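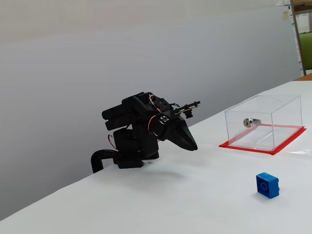 The arm, the clear box and the blue brick on the test table at Homance.

I spent a day at Homance in April and came away a little obsessed with a settings file. Vangelis Kontogiannis, who writes the planning software there, opened it for me before I'd even put my bag down. It has 1220 lines (I asked!) and most of them are about when the arm should give up.

The planner is called Gillard. It sketches up to 200 possible paths to the brick, throws out any that pass too close to the box, and scores whatever is left. Clear plastic is the tricky bit – depth cameras tend to look right through it – so Vangelis types in the walls of the box by hand and lets the software find only the brick.

"I used to let it guess," he told me. "I bought a lot of boxes."

Then he showed me the replay tool, which I loved. You drag a slider back through a run and watch the plan change its mind, 22 times in the one we picked. He wants to rewrite the whole thing this summer.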